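3. The student project

3.1 How the course was set up

We had taught the robotics elective twice with wheeled kits before we moved it onto the tabletop, and we would like to be frank about why. The wheeled kits were fun, and the students loved racing them down the corridor, but by the middle of the term most teams had stopped learning anything new and were mostly polishing their turns. What we wanted was a project where a student could fail in an interesting way on the very first afternoon and still be finding new problems in the last week. Setting a kitchen table, of all things, gave us just that.

The course ran for one term and ended on 15th July with an open demonstration for families and friends. We had 38 students, who formed their own teams and chose their own names (Wiver and Plinetti were the two that stayed closest to the schedule, and Condori was the one that taught us the most, for reasons we will come to in Section 4). Each team wrote its task on a card at the start of a session, in one plain sentence such as "put the strawberry on the plate," and then had to teach the arm to do it by guiding it through the motion by hand. The recordings were stored and replayed with Plorklow, the small program our department keeps for this course, which is a bit clumsy but has the great advantage that a beginner can read all of it. 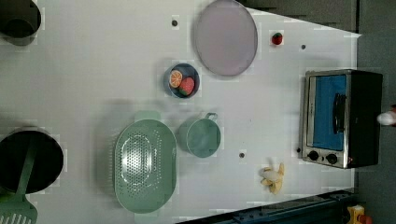
Figure 1. The shared table with the kitchen set laid out: colander and cup, bowl, plate, toy foods and the toaster oven.

We had gone back and forth for weeks over whether to give each team a fresh set of objects or to have everybody work with one common set, and in the end we are very glad we chose the common set. It meant that when one team worked out a good way to approach a flat dish, the others could try the same thing the next day and see whether it held up for them too! It also meant that arguments about whose task was harder could be settled by swapping cards, and we heard some wonderful discussions that way.

The layout was left open on purpose. A team could move anything it liked before recording, so long as it wrote down what the card said and kept to it. Some students began by clearing a generous space around the one object they cared about, and we let them, though we asked every team to record at least 5 runs with the rest of the kitchen set left on the table. These crowded runs were unpopular at first (there was a fair amount of groaning), but the logbooks show that they are where most of the thinking took place.

3.2 Recording and review

By the end of the term the teams had saved 170 runs between them. We kept 96 for the comparison in this paper, leaving out those where the card was missing or where two different tasks had been saved under one name. We did not leave out runs for going badly. A failed run with a clear card was, for our purposes, every bit as useful as a tidy success, and we said so to the students so many times that they began saying it back to us.

Review sessions were held at the end of each week. A team would play one run of its own choosing, stop it wherever it wished, and ask the other teams what the arm ought to do next. Plates came up again and again. A wide, low dish offers very little to hold, and a student who has picked up plates all their life has rarely had to put into words which part of the rim they reach for, or how far down their fingers go before they close.

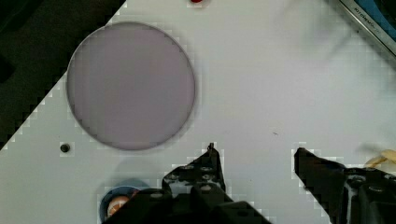 Several students told us in their written comments that they had changed their plan after watching a stopped run from the wrist view, where the fingers look very large and the distances are surprisingly hard to judge. Team Plinetti went so far as to rewrite its cards, adding a second sentence that named the side of the object from which the gripper should come in. We liked this so much that we have made it part of the card for the next group, who begin in November.

One smaller point may be of help to colleagues planning something similar. We had first allowed the teams to review their runs alone, on their own laptops, thinking this would save time for everybody. It did save time, but the logbook entries from those weeks are short and rather flat, and they grow noticeably longer once the shared reviews begin. How we scored the entries, and how far the two of us who read them agreed, is described in Section 3.3.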